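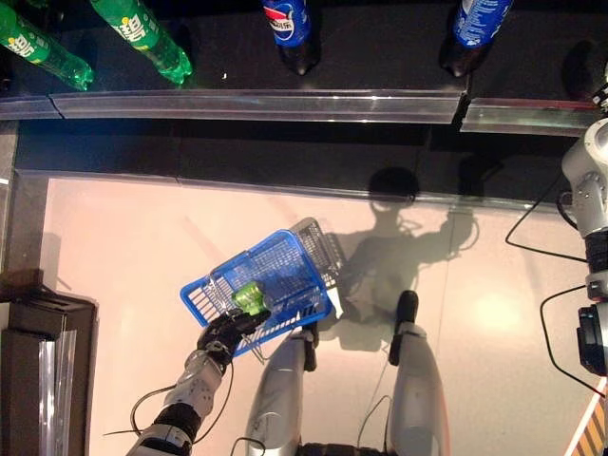
Soft drinks on the shelf, with a blue shopping basket below.

Testov opens its website checker to small businesses

June 2019

I'm Parveen Chaudhry, I run Testov, and from today anyone with a website can use the checker we've been building since December. Type in your address and you get a plain page telling you where your site is hosted, what server software it runs on, which content system is behind it and when your security certificate runs out. No account needed for your first 20 checks!

I started on this after a long afternoon on the phone with a shop owner who had no idea who hosted her site (neither did the chap who built it, as we found out). She'd been paying two firms for the same thing. I thought there must be more people like her, so we asked 400 small businesses to let us look over their sites. Of those, 68 had a certificate that was out of date or about to be, and plenty more were running a version of their content system that the makers had stopped looking after.

The checker itself is called Gristimia – please don't ask me how we came up with the name, it was late and we'd had a lot of tea. It reads what your server already tells every visitor, and then puts it into words my mum would understand. It doesn't log in to anything or change anything on your site.

Our hosting partner is Palaniappan, who've given us room for 300 checks a minute. If it goes a bit slow this week, bear with us and try again after lunch.

A paid plan called Paltitz comes along with it, for people who look after lots of sites at once. It runs the same checks every night and emails you when something changes, say when a site moves to a new host or a certificate is getting close to its end date. You can stop it whenever you like, and we keep your reports for you to download.

We'd love to hear from web designers, local papers and anybody who gets a strange result. I read all the feedback myself, so do use the form on the Testov contact page and put "Gristimia" in the subject line.

Ends

Press contact: Parveen Chaudhry, Testov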